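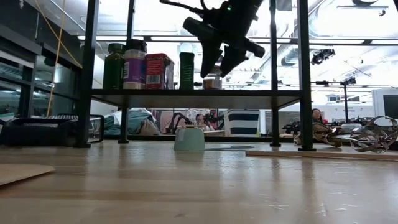 What does the Brudus student team teach its robots to do?
They teach them small kitchen jobs, such as picking up a cup or moving a spatula, and they learn programming and measurement on the way.

Category: Education / Student Projects

WORNVILLE, September — The robotics club of Wornville Technical College has opened registration for the second season of Brudus, a student project in which two-arm robots are trained to handle ordinary kitchen objects. The project is supported by Junder, a local maker of machine parts, which pays for spare motors and for the evening use of the laboratory.

In the first season, 44 students took part. Together they recorded 2648 practice runs at the workbench. Each run was later watched by a student from a different group, who marked the moment of the grasp and wrote a short note if the object slipped or was missed. From this work the club prepared a training set, and it will be open to all new members from the first meeting.

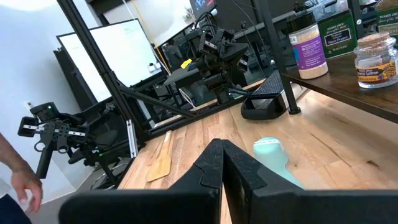
Robot arms, a wooden spatula and spice containers at the Brudus workbench.

The kitchen theme was chosen by the students themselves. Spice jars are different in height and width, and a spatula lying flat on a table is difficult to take with two stiff fingers. According to the club, the spatula was the object with the most failed attempts in the whole season — 167 of them are kept in a separate folder, which the beginners study before they write their first program.

The new season will also include a friendly competition with the Piątek club, a partner team from abroad. Both teams will prepare the same list of objects and the same table layout, and they will exchange their programs one week before the event. The rules allow changes to speed and grip force, but the order of the tasks must stay as it is written.

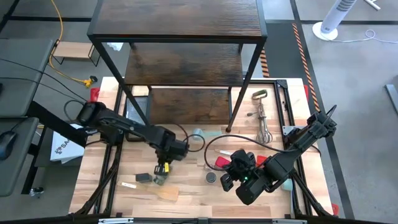

How to join

Registration is open to students of all departments, and no earlier experience with robots is required. New members work in groups of 3 and meet in the evening, starting at 5:30 p.m. The registration form is available at the club desk in the main building of the college. Schools from the Wornville area may ask there for a guided visit.

Last updated: September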